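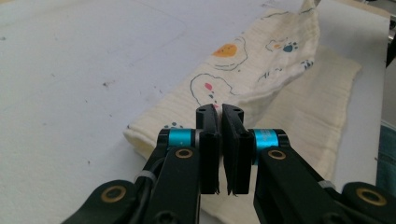

**Figure 3.** Gripper fingers at the folded edge of a printed muslin cloth, open-day cloth station.

### 4.2 Cloth Handling at the Open Day

The Multlow laboratory opened its doors to the public for one afternoon in August. Of the four stations prepared for the event, the cloth station is the one most relevant to this paper. It placed the task set introduced in Section 3 in front of an audience with no background in manipulation research, and it allowed us to record how visitors understood the work as it was carried out. A total of 164 visitors passed through the laboratory. Attendance was free, and groups were admitted at the door in the order in which they arrived.

The station was run by Abenezer Woldegiorgis, with Brian Shemweta speaking to the audience. Each session followed the same outline. Shemweta gave a short introduction, a cloth was handled with a pair of hand-held grippers, and the remaining time was given over to questions. The introduction was kept to plain terms. Visitors were told that a cloth has no fixed shape, that a fold which is simple for a person may be hard to describe to a machine, and that recordings of people working through grippers are one way of narrowing that gap. The wording was agreed on in advance with our partners at Keslow, who had used a similar text at their own public event.

The operator remained seated throughout. In early rehearsals the operator had stood, and the forearms tired before the end of the session. Sitting also placed the work at a height that children in the front row could follow.
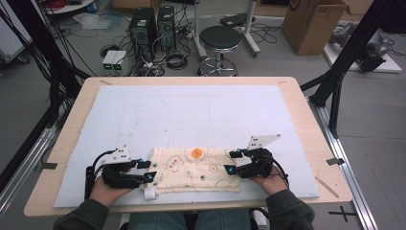
Questions were written down by a member of the Katayama group, who stood at the back and took no part in the discussion. They were later sorted by subject by two readers working separately. The largest group concerned the choice of material. Visitors asked why the laboratory did not begin with something stiffer, such as paper or card, and several suggested towels. A second group concerned speed. Adult visitors in particular remarked that the folding was slower than they would manage by hand, and asked whether a robot trained on such recordings would be equally slow. Shemweta's standard reply was that the pace of a recording does not set an upper limit on the pace of the robot, although it does affect how the data are processed. A smaller group of questions dealt with jobs and household use. We did not attempt to answer these beyond the scope of the project.

After each session, visitors were invited to fill out a one-page form. The form asked them to state in their own words what the operator was trying to do, and 60 forms were returned. Most gave a usable answer. Younger children drew their answers, and these drawings were kept but not coded. The low return rate limits what can be concluded, and we present the forms as background to the main study, with no claim that they represent the full audience. 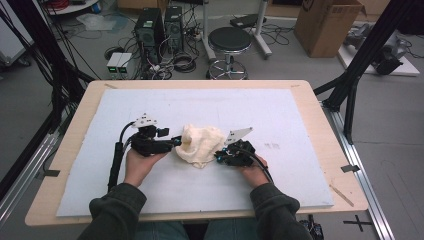
Visitors' descriptions of the task varied with the state of the cloth at the time they were watching. Where the cloth lay folded, written answers tended to use the word "folding" or a close equivalent. A different kind of answer came from visitors who recalled the cloth as a heap. With the material gathered into a lumpy bundle and the two grippers pressing in on its rounded folds, the intended next step is difficult to read from the outside, and answers of this kind included "squeezing," "wrapping" and "picking it up." The same difficulty was noted by the annotators of the Skiltum recordings, who labeled crumpled states less consistently than folded ones. We return to this point in Section 5, where the labeling guide is revised so that a crumpled state is described by its contact points before any goal is assigned to it.

Two changes to the protocol followed from the event. The spoken introduction now names the goal of each trial before the operator begins, and the form asks visitors to mark the stage of the task they are describing. Both changes were adopted for the school visits reported in Section 4.3.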